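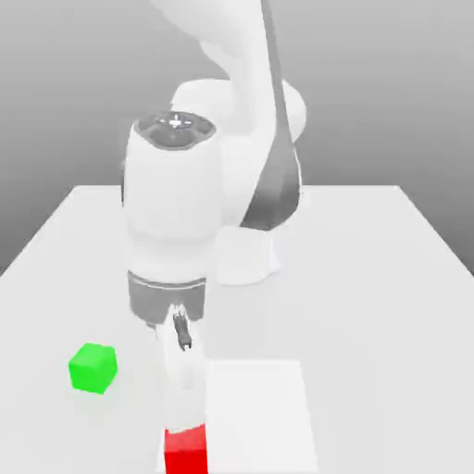
The town library in Dostby will stay open until nine in the evening from April, after 300 readers signed a letter asking for longer hours. The reading room on the upper floor has also been changed. Shakuntala Dubey, the head librarian, chose the new colors herself -- glossy white for the shelves with a dark gray band along one side, the same pair as on the curved white arm in the picture. The old brown shelves were given to the school in Sisay.

The longer hours will cost the town one more salary. Severyn Marchuk of the town council said the money is agreed for 52 weeks, and after this the council will look again at how many people come in the evening. Library cards stay free for residents.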